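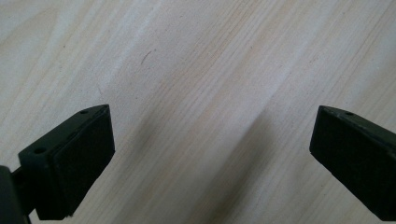
Fig. 1: Gripper fingers over a wooden surface.

Section 3. Setting up the Clillov 619 cat feeder

Quick version for people with a hungry cat yelling at them. Full menus are in Section 4. Read the cautions at least.

Before you start

Wash the bowl and the food tray in warm soapy water. Rinse. Dry all the way — damp tray means food sticks, and stuck food means a missed meal. Do not wash the base. Wipe it with a barely damp cloth, unplugged.

Dry food only. No wet food, no raw, no treats with soft centers. Freeze-dried pieces ok if smaller than your thumbnail.

CAUTION: Don't use the feeder as the only food source for kittens, or for a cat on insulin or any medicine that has to go with a meal. Ask your vet first. If the feeder jams while you're out, somebody needs to be able to get to the cat.

Where to put it

1. Pick a hard, flat floor. Carpet works but the feet sink and the weight sensor reads low.
2. Back of the feeder against a wall. Cats push.
3. Keep it out of direct sun and well away from the litter box. Same rule for the water bowl.
4. Run the cord behind something. If you have a chewer, get the braided cord from Grakell (sold separately, part 389).

Putting it together

5. Set the base down, feet on the floor, power socket to the wall.
6. Drop the wheel onto the post in the middle. Turn it until it sits flush. If it rocks, it isnt in.
7. Lower the hopper over the wheel. Line up the two arrows and press down till you hear the click.
8. Slide the tray into the front, then hang the bowl on the lip of the tray. Bowl goes on last, otherwise the tray won't lock.
9. Put in the backup batteries. Cover is on the underside, so lift the feeder with the hopper still empty.
10. Plug it in. Light blinks amber, then goes solid green.

Note: Still amber? Take the hopper off and seat the wheel again. Nearly every call we get about a blinking light is the wheel.

Filling

11. Pour food in to the line on the hopper wall, no higher. Overfilled hoppers jam.
12. Lid on. Turn the latch to the closed mark. Cats do work out the latch, so use the screw lock too if yours is clever.
13. Hold the FEED button until a test portion drops. The first one is usually short while the wheel fills up. Run it again and go by the second.

Setting portions

14. Weigh the second test portion on a kitchen scale. Write it down, there's a space inside the back cover.
15. Check the daily amount on your food bag, or the number your vet gave you. Vet number wins.
16. Divide by the number of meals. Most adult cats do fine on 3 small ones.
17. Press MEAL, set the time with the arrows, press PORTION, set the amount, press MEAL again to save. Repeat for each meal.

Note: Different food, different weight. New brand or new shape of kibble — do the weighing over again. Skipping this is how cats get fat on a feeder.

Getting the cat used to it

Don't switch all at once. Leave the old bowl right next to the feeder for the first few days and put a little in both. Stay in the room for the first couple of drops, the motor noise scares some cats. When the cat eats from the feeder without backing off, take the old bowl away.

Shy cat? Turn the meal chime off (hold MEAL and the down arrow together).

CAUTION: A cat that stops eating needs a vet, and soon. Don't wait for it to "get hungry enough." Put the old bowl back down and call.

More than one cat

One feeder per cat, in seperate rooms if there's any bullying. The collar tag kit from Lerkside fits this model but not the older Raptis bases. Pairing is in Section 5.

If the power goes out

Batteries keep the clock and the meals going. Wi-Fi drops, so the app will say offline. That's fine, meals still run. When power comes back give it about 90 seconds to reconnect before you press anything.

Cleaning

Bowl daily. Tray and wheel once a week. Hopper every time it runs empty — old crumbs go rancid and the cat can smell it even if you can't. Never top off old food with new.

Section last updated February. Corrections to Fotini Bakalis, Clillov manuals desk. Next: Section 4, Menus and app.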